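The Bultero starter kit came to 667 dollars with the gripper, and I've had it on the bench since November. Setup took two evenings, mostly spent on the mounting bracket and updating the software.

I started with dishes. A plate and a wooden rack are cheap, and the task is harder than it sounds.

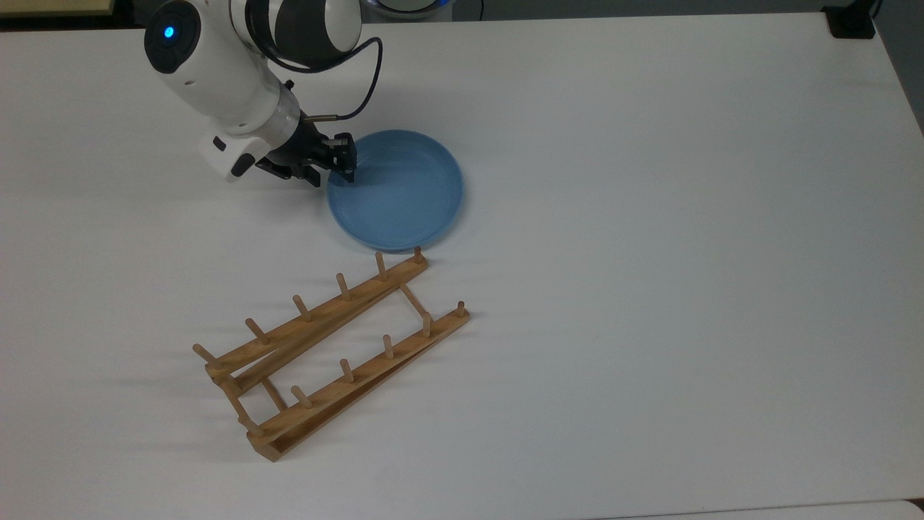
The gripper is the best part of the package. The manual is thin – the calibration section is two pages long and skips the wrist. Support did answer my email by the next morning.

Morkaris sells a similar kit for 466 without a gripper. I'd still pay the extra.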